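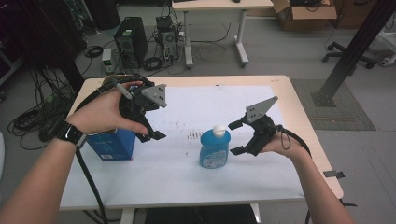 Can the times printed in a recipe be used to plan a weeknight dinner?

Sometimes, for baking. For anything cooked on a stovetop the printed time is mostly a guess by the person who wrote it, and we would not plan a meal on it without adding slack.

Briment Recipe Times
Data card and readme

What is in it

3,154 recipes in English, taken from community cookbooks, church and school fundraisers, and the leaflets that used to come folded inside the box with a new stove. For each recipe we recorded the time the author claims and the time the author's own steps add up to. The two often disagree. The full recipe text is not included, only the title, the times and the wording around them.

Files

recipes.csv has one row per recipe.
steps.csv has one row per step that mentions a time, linked by recipe_id.
sources.csv lists the books and leaflets, with a year where one is printed.
notes.txt holds the arguments we had about hard cases. It is untidy and you should read it anyway.

Main columns in recipes.csv

recipe_id: a plain number. Gaps in the sequence are duplicates we removed.
title: as printed, spelling mistakes kept.
claimed_total: minutes, from the top of the recipe or its introduction. Blank if no total is given.
summed_total: minutes, added up from the steps. Resting and chilling are in here.
prep_claimed: minutes. Treat this one with suspicion. Most authors seem to start the clock with the onions already chopped.
vague: 1 if any step uses a phrase like "until done," "a short while" or "overnight."
category: baking, stovetop, oven, no-cook or other.
coder: initials of whoever read the page.

How the times were read

Every recipe was read by 2 people working apart. Dolores Fitzsimmons and Tihomir Atanasov did most of the reading, and Vilém Ševčík settled disagreements. Where a step gives a range, such as 20 to 25 minutes, both ends are in steps.csv and the lower one goes into summed_total. Savvas Kokkinos thinks that was the wrong choice and his reasons are in notes.txt. He may be right. If you agree with him, rebuild the column from the steps, it takes one line in a spreadsheet.

"Overnight" is left blank and flagged. An earlier release turned it into a fixed number of hours, and people quoted averages from it that meant nothing. Please don't use that release.

Steps that happen at the same time ("meanwhile, boil the rice") carry a parallel flag and count once. We missed some. The printed text is often unclear about what the cook is supposed to be doing while the sauce reduces.

What we would not use it for

Don't use it to say how long cooking takes. No recipe in this set was cooked for the project. All we have is what authors wrote down, and an author who wants a dish to look easy has every reason to write down less.

Don't use it to compare decades either. The older books in the set are the ones that survived in people's kitchens, and I don't believe those are typical. A chart that went around in February claimed our data showed recipes getting faster. It dropped every row with a blank claimed_total, and the blanks are mostly in the old books.

We have also been asked whether the numbers could feed a meal planning app. The license permits it. I would still like to know who is going to stand at the stove and check.

Known problems

The Vlachou leaflets use a stove dial numbered in steps with no temperatures, so their oven times can't be compared with the rest.
The Flalter fundraiser book prints the same casserole under 5 titles. They differ by a spoonful of mustard or so and we kept them all.
Some photocopies cut off the last line of the page. Those rows are marked incomplete.
Category is a judgment call for anything that starts in a pan and ends in the oven.

Versions

Nilon was the working name for the first release, and you may still see it in old file headers. The current release is dated May 24, 2024. Changes since then go in notes.txt until there are enough of them to justify a new one.

Corrections

Send them to Radomir Radulović with the recipe_id and a scan or photo of the printed page. Corrections from memory are not accepted, including mine.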